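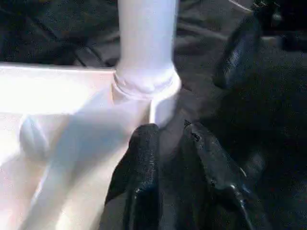

Squeezing harder is the wrong fix, Trevor Landry told the Tyagi workshop group last week, and the arm should be made to feel for the joint before it closes on anything. Most of the people at the bench agreed with him by the end of the evening. The change he asked for is now the main job left on Tretent, the robot arm that members of the shared workshop in Clisari have been building since March.

Tretent is meant to pick up lengths of tube, hold them upright and seat them in fittings. It works at a bench covered with a dark cloth, reaching in with two black fingers to the place where a white tube meets its collar. The arm can find the tube on most tries. Holding it straight while it goes down into the collar is harder, and the group has spent much of the summer on that one motion.

The project has cost $3,000 so far. Most of that went on motors, a used power supply and the gripper, which was bought as a kit from Zemeletti and then rebuilt. The fingers that came with the kit were hard and flat. Members swapped them for tapered ones made in the workshop, which get into tight corners better but give less surface to hold a round object.

Jade Hawthorne wrote most of the control program and keeps the log of test runs. Her log stood at 532 attempts when the group last met. She said the failures fall into a few kinds, and the most common is a tube that tips as the fingers close.

"One finger touches first and pushes it over a little," Hawthorne said. "You can't see it from across the room. On the camera at the wrist you can see the tube lean, and after that it's not going in."

The program at present closes both fingers at the same speed until the motor meets a set load. If the arm is slightly off to one side, the nearer finger arrives early. Hawthorne first tried to solve this by raising the load, so that both fingers would end up pressing hard no matter which touched first. That kept the tube from slipping. It also twisted one fitting out of the clamp and cracked another.

Landry's proposal is to stop the first finger as soon as it meets any resistance, shift the whole arm by the small distance needed, and only then close the second. It needs a more sensitive reading than the gripper now gives. Ottavio Rizzi has offered to fit a thin pressure pad behind each fingertip. He has built one so far and tested it by hand with a meter.

Rizzi said the pad responds well to a light touch but drifts as it warms up, so the program will have to take a fresh zero reading before each grab. The wires are the other trouble. They have to pass the finger joint without being pinched, and the first pair he ran broke after an evening of opening and closing. He plans to use a softer wire and leave a longer loop at the joint.

Not everyone wanted to add more parts. Gaétan Petrenko argued at the meeting for a simple guide, a V-shaped block fixed to the bench that would hold the tube in line while the arm pushed it down. He had made one out of scrap and brought it along. With the block in place the arm seated the tube nine times in a row, which was better than it had done all month.

The objection was that the block has to be moved by hand for every new fitting. Petrenko said that would be fine for the first public showing and could be dropped later. The group settled on doing both. The block will stay on the bench as a fallback, and Rizzi will go on with the pads.

Work on the arm began after a run of small repair jobs at the workshop, most of them on garden watering systems and hydroponic racks brought in by members. The jobs involved pushing a lot of tube into a lot of fittings, often at awkward angles, and Kirsten Bélanger suggested building something that could do the dull part. She had an old set of arm joints in storage and gave them to the project.

Bélanger said she had expected the joints to be the weak point. They had sat in a box for years and two of the bearings were rough. The group cleaned them, replaced the grease and put in one new bearing, and since then the arm itself has given little trouble. It repeats a position closely enough that the same pencil mark on the bench cloth can be used from one session to the next.

"The arm goes where you send it," she said. "We just keep sending it to a spot that's a hair wrong."

Part of that error comes from the camera. It sits close to the fingers and gives a soft picture, and under the bench lamp anything white washes out. The program looks for the edge of the tube against the background, so the members laid down dark cloth to make the edge stand out. The cloth helped, but folds in it are sometimes read as edges too. Hawthorne wants to stretch it over a board. She has also turned the lamp down and moved it farther to one side, and says the edge of the collar is easier to pick up with less light on it.

A new lens was discussed and put off. The one the group would like costs more than is left in the budget, and Petrenko pointed out that the camera only has to get the arm near the tube if the pressure pads do the rest.

The workshop set aside space for the build in the back room, a corner measuring 100 square feet that had been used to store lumber. The arm is bolted to a steel plate there and can be left set up between sessions. An emergency stop button is mounted on the front of the bench, within reach of anyone standing at it, and a second one hangs by the door. Workshop rules require two people to be in the room when the arm is powered.

Those rules were tightened in the spring. During an early test a loose cable caught on the edge of the bench and pulled the arm off its path, and a cup of screws went on the floor. There were no injuries. Cables are now tied back along the arm at each joint, and the speed is limited in the program until a run has been checked once at a crawl.

Members who want to use the arm for their own projects will have to wait. Bélanger said the bench will be open to others when the tube job is done and the instructions are written. There have already been requests, including one for sorting seed trays and one for holding a soldering iron. The soldering request was turned down for now, as the workshop has no fume extraction in that corner.

The plans are being kept in a shared folder that any member can open. Hawthorne said the drawings for the fingers are up to date, but the wiring diagram still shows the old power supply and should not be followed. She hopes to fix that before the showing. Landry has started on a parts list with prices, which he says will be useful to anyone who wants to build a second arm at home without the steel plate and the bigger motors. By his figures a bench-top version with shorter joints could be put together for $833, not counting the computer.

He has one on order for himself, or at least the motors for it. The frame will be cut at the workshop and assembled in his garage.

The first public showing of Tretent is planned for 21st September in the front room at Tyagi. The arm will be moved there on its plate, and visitors will be able to watch it seat tubes in a row of fittings set up ahead of time. There will be no hands-on use. If the pressure pads are not ready, the group will run the demonstration with Petrenko's block.

Until then the group is meeting in the evenings in the back room. Rizzi expects to have the second pad wired at the next session. Hawthorne has asked anyone who takes fittings from the bench to put them back in the marked tray, after a coupling of the wrong size found its way into a test run and cost the group most of an hour.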